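# Open Desktop Tower for Bench Instruction

Inness supplies reconditioned desktop towers to colleges and repair programs that teach component replacement. Each unit is delivered complete and is intended to be worked on lying flat, with the side panel removed.

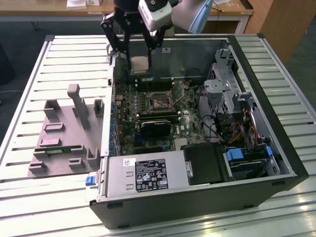 *Photograph: Kirsten Ladefoged / Inness*

The green Dell motherboard, the metal drive cage and the silver power supply can all be reached from above. Blue latches and tabs mark the parts that release by hand. Catalog number: 1171.

## Processor socket

The socket is closed by a metal retention frame and a lever. Learners should raise the lever fully before lifting the frame, and should never touch the contacts.

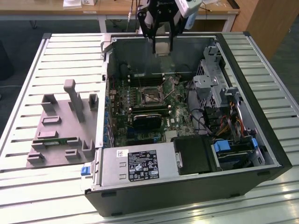
Terence Whitlock wrote to us that his evening group at Pillham learned the lever quickly but needed far longer to trust themselves with the processor. He now allows 60 minutes for the socket alone.

Programs with shorter sessions may divide the work over two meetings. The memory can be left for the second.

## Fixture plate

A gray 3D-printed plate holds small parts beside the tower.

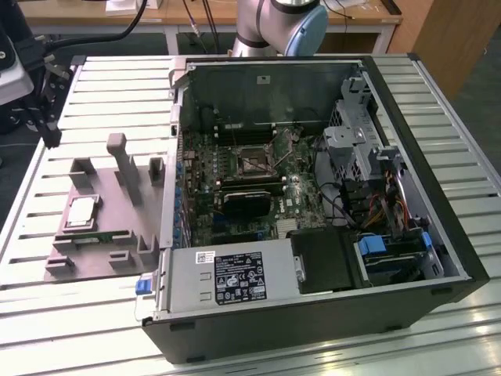

Processors should be set down with the heat spreader facing up. Memory is laid lengthwise in its slot. Replacement plates are available separately.

## Handling

The processor is to be held by its edges at all times.

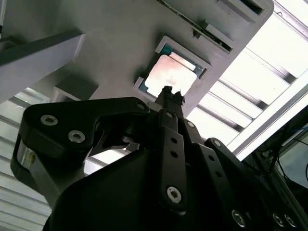 Wrist straps are not included. Orders of over seven units are shipped from the Kwiatkowski warehouse; please address inquiries to Nawal Filali.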